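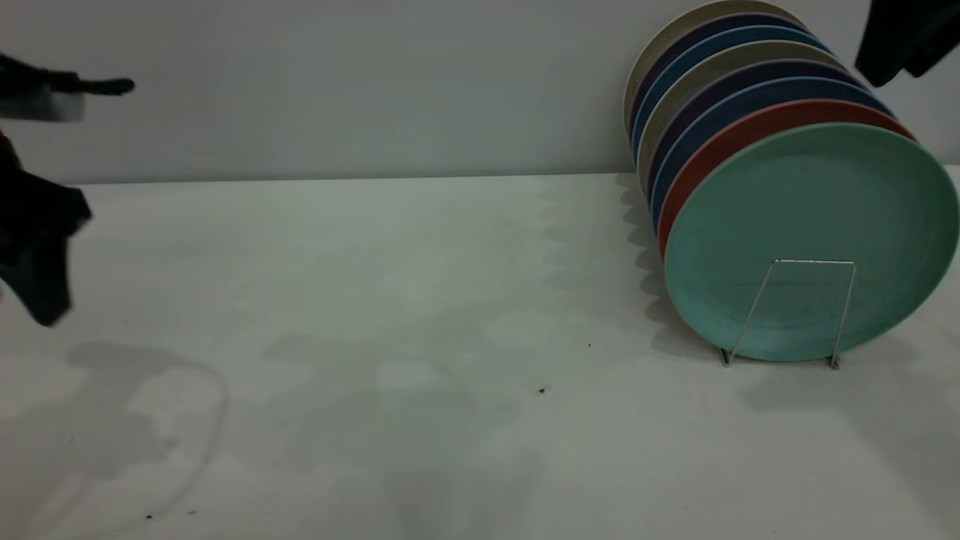
Coloured plates and wire stand: gallery page

Plate storage notes from the Ilholm kitchen fit-out, filed under small tableware. This page covers the mixed-colour set and the upright wire stand. Shelf drawings and the drawer insert are on separate pages.

Set and stand

Eight round plates, stored on edge in a silver wire stand and leaning back slightly. Colours from front to rear: mint green, coral red, medium blue, navy, grey-beige, steel blue, navy-purple, cream. The stand is a single bent wire with a rectangular loop at the front and two splayed feet.

The order is by eye and has no bearing on function. Cream went to the rear as the lightest neutral; green is at the front so that it reads first from the doorway. Blues are split by the grey-beige so that adjacent rims stay distinguishable in low light.

Stand listed in the schedule as Zitosier 26, item 2527. The loop carries the front plate low, near its centre, which leaves the upper rim clear for lifting. Plates are removed from the front only. Pulling one from the middle of the stack drags the rims on either side and will mark a matte finish in time.

Shelf clearance above the rims was set at 75 mm. Less than this and a hand cannot get over the top of the plate without tipping it forward. Bench depth allowance for stand and plates together is 385 mm, including the gap to the wall. The gap is nominal; a rear plate may sit close to the wall provided it does not carry load against it.

Surface, green plate

Matte, pale teal-green, slightly mottled. Faint concentric streaks follow the rim.
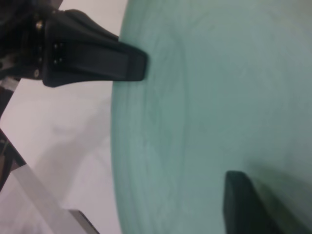
Matte finishes of this type show cutlery marks sooner than gloss. Grey lines left by stainless knives are metal transfer in most cases and come off with a mild cream cleanser and a damp cloth. Scouring pads are not to be used, as they polish the high spots and leave a patchy sheen that cannot be reversed. Rinse well; cleanser residue dries as a pale film and is easily mistaken for wear.

Plates are to be dry before they go back in the stand. Water held between two rims leaves a scale line, more noticeable on the navy and navy-purple than on the lighter colours. If a line has formed, wipe with diluted white vinegar, rinse and dry.

Felt spacers were considered for the Prisimau version of this layout and left out. They trap moisture and shift when a plate is lifted.

Related pages

Yazdani bench, splashback and wall colour
Ilholm drawer insert, cutlery
Wire stands, dimensions and load

Schedule revised June. Item numbers on the earlier sheet no longer apply.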